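Holtport Laundry and Linen Share
Progress report to the Clemier Fund
Period covered: December to date
Report dated 16 Apr 2018
Prepared by Mwende Mrema

Summary

The grant was for a shared laundry and a bag lending scheme for households in the Wogan flats who have no washing machine at home. Both are running. The laundry opened in December as planned. The bag scheme started later than we said it would, after the first order of shelving came in the wrong depth and had to go back.

Laundry

Two machines are in use at the Sakel Road end of the building. The second was out of action for a time with a faulty door catch. The repair was covered by the guarantee and did not come out of the grant. Households book a slot on the sheet by the door or by phone. At present 22 households are signed up, against the target in our application of 20 by the summer.

Evening slots fill first. Mornings are quieter and we have begun offering them to people with bedding and other bulky items, which need the longer programme. Drying is still the weak point. We have airers but no tumble dryer, and in wet weather people take damp washing home. We said in the application that we would look at this in the second half of the year and that is still the plan.

Detergent

We buy liquid detergent in large plastic jugs. Powder was tried at the start and given up, as it clogged the drawer on the older machine. Users are asked to measure with the cup that hangs by the sink. Consumption was high in the first weeks and has come down since we put up a notice about doses.

Bag lending

People were carrying washing in thin carriers that split on the stairs. We asked for donated shopping bags and totes and had a good response, some 200 in all. Those with broken handles went to textile recycling. The rest are lent out and come back with the next wash, or are swapped for another. We do not label them.

Sorting is done on the white table against the wall. Bags and stray clothing end up there together, along with the detergent, and it gets full quickly. The printed totes are the ones people ask for, and the big reusable shopping bags are better for bedding.

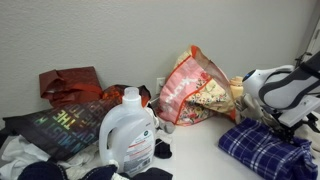
Mwende, could the clothes be kept off the table altogether? I came for a bag and went home with a jumper folded up inside it that was not mine. A box on the floor for odd items would do, and another for bags that need a wash themselves. Wanjiru

We have taken up both points. A lost items box will go under the table and a separate one will be put by the machines for bags that need washing. Items left unclaimed at the end of each month will be passed to the clothing rail at Wogan Hall.

Spending

The shelving and airers are paid for in full. Of the sum set aside for detergent and small repairs, £400 remains, which should last to the end of the grant year at the present rate. The bag scheme has cost very little beyond hooks and the notice board. There is no overspend to report under any heading.

Next period

Fit the remaining hooks on the wall by the door. Get quotes for a dryer, including the cost of the vent. Move the booking sheet to a place where it can be read without blocking the entrance. Ask users whether the morning bedding slots should be kept on.

We would like to carry over any unspent repair money towards the dryer and would be grateful for the Fund's agreement in writing.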